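Storing the things with cords: a conversation about dressing tables

August 2018

The hair dryer is the item most often left out on a dressing table, according to the senior fitter at Storum, a small workshop that alters second-hand bedroom furniture. The fitter has refitted 324 tables and keeps a record of each: width of top, depth of drawer, distance to the nearest socket, and what was on the surface at the first visit. We spoke at the workshop bench, with a drawer from a Wandska chest in pieces between us.

The record began as a way of pricing jobs. "I wanted to know how long a table would take before I quoted for it," the fitter said. "Width didn't predict it. The number of drawers didn't predict it either. What predicted it was whether the customer wanted to keep something with a plug on it."

A brush or a jar can be put in any drawer that is deep enough. A dryer has a body, a handle and a cord, and each needs its own allowance. The fitter works to a clear internal depth of 40 centimetres for a drawer that will hold a dryer lying flat. Older tables seldom have it. Many were built with shallow drawers for gloves and combs, and the space behind the drawer box is often wasted.

"People measure the front of the drawer," the fitter said. "The front tells you very little. Pull the drawer right out, turn it over and measure the inside. On the Wandska pieces the box stops well short of the back panel, so you can build a longer one and keep the original front."

The cord is the harder part. The usual habit is to wrap it tightly round the handle, and the fitter is against this. The bend is sharpest where the cord enters the handle, and that is where the outer cover splits. The method taught to customers at Storum is to take hold of the cord near the plug, lay it in wide loops beside the dryer, and close the loops with a fabric strap.

"Start at the plug end," the fitter said. "If you start at the dryer end, every twist in the cord gets pushed down towards the plug and you finish with a knot. From the plug, the twist has somewhere to go. Let it turn in your fingers."
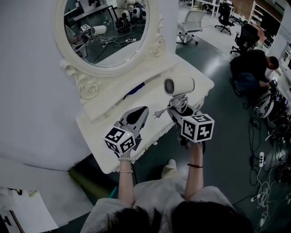 Reading time: 4 minutes

White tables with carved ornament, scrolls and roses round an oval mirror, make up a steady part of the work. The fitter likes them well enough but has reservations about the mirror base. It takes up the back of the top, and small items get pushed in behind it. A dryer laid on what is left uses most of the usable surface, and the coiled cord uses the remainder.

"The carving is a dust matter," the fitter said. "It doesn't affect storage. A soft paintbrush, dry, once a week. Don't spray it. Spray runs into the low parts and sits there, and on painted wood you will see the edge lift in time."

Asked whether a hook on the side of the table was a reasonable answer, the fitter was doubtful. A hook puts the weight of the dryer on a thin side panel, and the screws work loose. Where a customer insists, Storum fits a backing block inside the panel, 50 millimetres square, glued as well as screwed. The preferred answer is an open tray on the top, with a raised lip at the front and a notch for the cord at the back.

The tray has been through five versions. The first had a felt lining, which collected hair and was hard to clean. The second had no lining and was noisy. The present one has a cork base that lifts out. It is cut to suit each table from a paper pattern, and the customer is asked to draw round the dryer on the pattern before anything is cut.

"A dryer should be cool before it goes anywhere enclosed," the fitter said. "The tray lets people put it down straight away. A drawer makes them wait, and they won't wait, so it stays on the top. I stopped arguing about that."

There is also the question of the grille at the back of the dryer. The fitter advises laying the dryer so that the grille faces away from loose powder and cotton wool, and checking it for fluff when the table is dusted. Customers are told to unplug the dryer first.

On sockets, the fitter had less to say. Storum does no electrical work. Tables are placed so that the cord reaches without crossing the part of the floor where the chair moves, and if that cannot be done the customer is referred to an electrician. The Tennant Road flats, where the workshop fitted a run of tables last December, had one socket on the wrong wall in each bedroom. The tables went on the wrong wall too, and the mirrors faced away from the window.

"I'd do those differently now," the fitter said. "I'd turn the table and pay for the socket."

The drawer on the bench was for a table going out the following week. Its new sides had been cut and the original front was still in its clamps. The fitter wanted another day for the glue before trying it on the runners.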